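I've worked from home in Wurnedby for 8 years, and I think open shelves beat cupboards.

Mine came from Prollanen and cost $155. A closed unit the same size was $986. 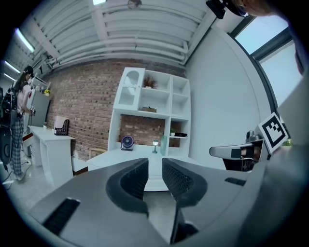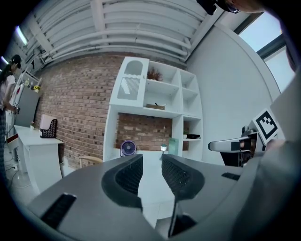

## Leave some gaps

White cubbies look good against red-brown brick, and they hold enough. A small plant, a black dish and a few dried stems are plenty. Put the fan and the lamp down low – and keep the folders on the desk, where you'll grab them. Cupboards just hide junk you should've chucked in May.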